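Pliltska Contents Claims Set - README

Release 100 covers household contents policies sold through brokers. Each record holds one claim, the policy wording in force and the adjuster's outcome code. Maintainer: Zuzanna Witkowska.

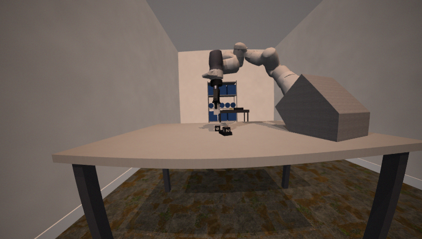

Item categories follow the Zolis schedule, version 19. Furniture is coded by type and size class, never by brand. A large table with a pale top and four dark legs takes a single code - top and legs are not itemized separately. Colour goes in the notes field.

Known gaps: nearly 500 records lack a deductible. Claims under $15 were dropped before export. Licence terms are in LICENCE.txt.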